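Folding bench notebook, Murnex room
March 8, 2022

Back to the dark cloth, which I've been putting off all week in favor of the nice stiff dish towels. I know we all like the towels (I like the towels!), but the Letarer list has plenty of soft, heavy things on it and sooner or later we have to get good at those too. So I cleared everything else off the white table, put the kettle on, and settled in.

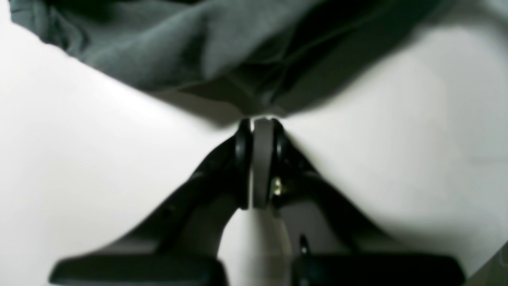 Soft cloth has a way of hiding its own edges, and I spent a good while this morning just thinking about where a fold ought to begin. With a towel you find a corner and off you go. With the charcoal one draped loose, the creases run off on a diagonal and the lower edge dips down to a rounded point in the middle, and it's very tempting to treat that point as a corner. Please don't! Follow the edge along until you come to a real one, even if it takes longer. I've added this to the Flivero sheet as step 3, in pencil for now, so argue with me if you see it differently.

I also tried my old habit of folding toward the heavier side first, which I picked up last July and have never properly tested. I'd like to give it a fair go before I write anything firm.
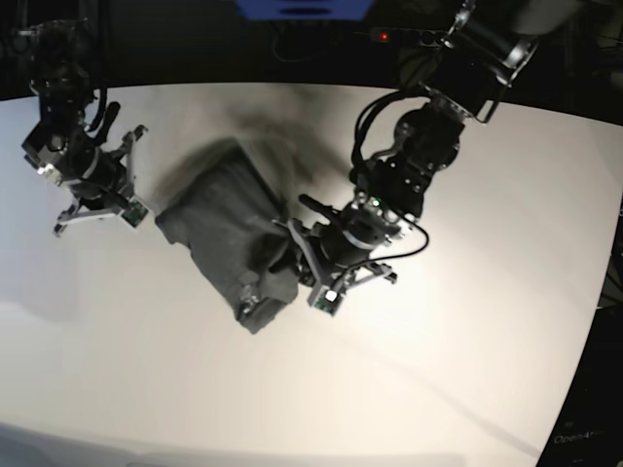
The other thing I keep going back and forth on is what we should call finished. My own feeling is that a rough rectangle is fine for a first pass, wrinkles and all, and that squaring it up should be its own step with its own line in the log. Otherwise one stubborn corner eats the whole afternoon and the notes get muddled.

Still to do: relabel the bin for run 31, and copy the pencil notes over to the Erdős binder before they smudge.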